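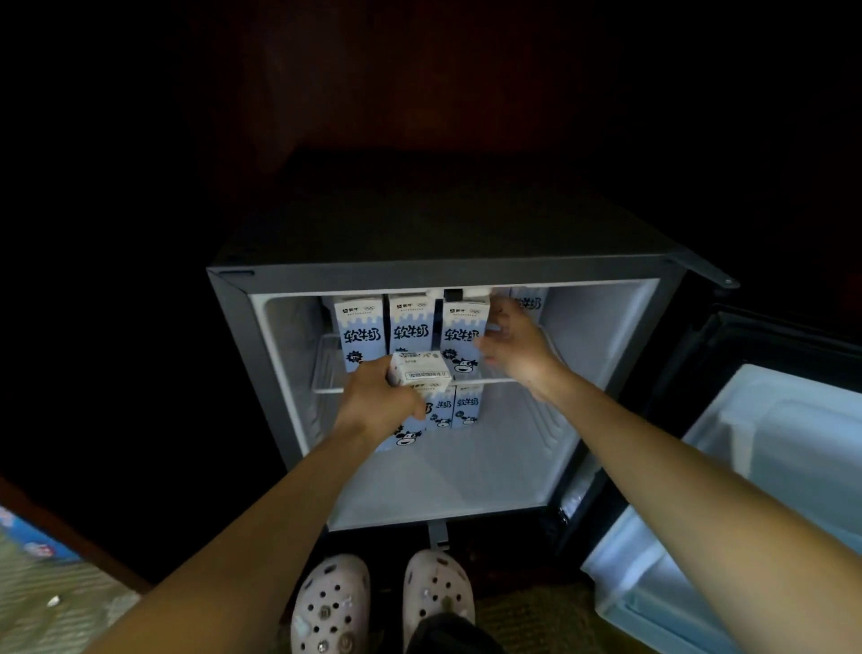

1/ Packing for a long train trip — a thread

ok so people keep asking how I do two nights on a train in a coach seat and get off feeling like a person. Did the Brisness to Sunham run again this week. Writing this fast before I forget it all

2/ Seat first. Left side going south. You get the river for most of the morning and the sun stays off your face till after lunch. Going north, flip it. Do NOT take the row by the bathroom door, I don't care how empty the car looks when you board

3/ Bag. One. Soft, no wheels. The rack on the older cars is shallow and a hard case sticks out and then everybody hits their head on it and looks at you. Mine is a Dinico duffel, the zipper is going but I'm not ready to let it go

4/ Small bag stays at your feet. In it: charger, long cord, socks, toothbrush, pen, the ticket PRINTED. Phone tickets are fine until the valley where there's no signal and the conductor is standing right there

5/ Clothes for sleeping. They run the air cold all night, June or November makes no difference. Hoodie, long pants, a scarf big enough to be a blanket. I saw people in shorts at 3 am who looked like they were rethinking their lives

6/ Pillow — skip the neck donut. Roll up a sweater and jam it between the seat and the window. Works better and you can wear it in the morning

7/ Food. The cafe car shuts early and the line before closing is brutal. Bring real stuff. Bread, hard cheese, apples, peanuts, a couple of small cartons of milk if you'll drink them the first night. Nothing that smells!! You are in a tube with strangers

8/ Coffee is ok. Tea is bad. Bring your own teabags and ask for hot water, they've never charged me

9/ The long stop is Ruggiero. On the schedule it says 25 min but if you're running late they cut it. We were late. I got to the end of the platform and heard the horn and ran in my socks basically. Ask the conductor what time the doors close and then be back way before that

10/ If you do get the full stop there's a bakery across the street from the station, green awning, cash only. Get the onion roll. Get 2. You will want the other one at midnight

11/ Forgot this one. Earplugs AND headphones. Headphones die or start hurting your ears. Also somebody always has a phone game with the sound on

12/ Washing up. Go before 6, after that there's a line down the aisle. Wet wipes, dry shampoo, clean shirt. Change the shirt even if you change nothing else, it makes a huge diference

13/ Money. My seat was 844 miles for less than the flight and that's before you pay for bags. The sleeper room is 5 times the price and yes it has a door but I can't make myself do it

14/ Someone asked about wifi. It says there's wifi. Download your shows at home

15/ Things I brought and never touched: the big book, the other big book, a travel iron (why), umbrella, second pair of shoes. Things I wished I had: tape, a bottle with a lid that really closes, more peanuts

16/ Last leg into Sunham is slow, freight goes first and you sit in a field for a while. Tell whoever is picking you up to check the train number before they leave the house. Mine sat in the lot for an hour and I had to buy dinner

17/ ok that's what I've got. Going back up in November, will add to this if I learn anythign. Window seats on the northbound open up the week before so keep checking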